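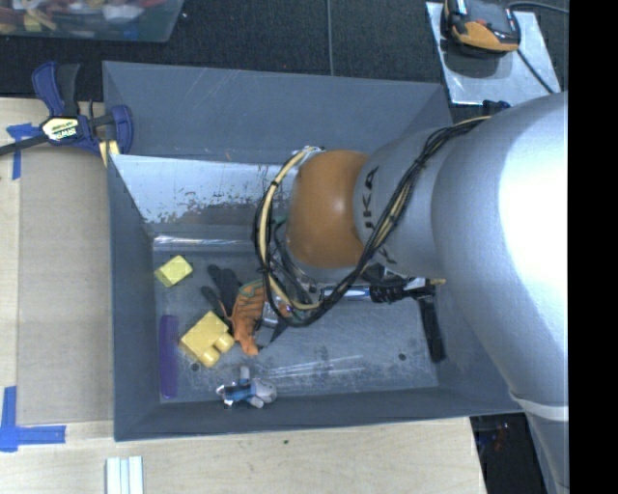 *Gray bin at the pale wooden work surface, August.*

**Bin condition, Brukell bench**

The large gray bin remains in service. The floor is scuffed, with pale smears and long light streaks across the lower middle, and the far wall shows faint scratches. The two small round holes in the floor are to be left open -- do not tape over them.

Wipe down at 11:30 with a damp cloth only. The replacement bin from Vurumholm is listed at 44 cm wide and will be checked against the work surface on delivery. Yellow blocks return to the Pleltia shelf after use.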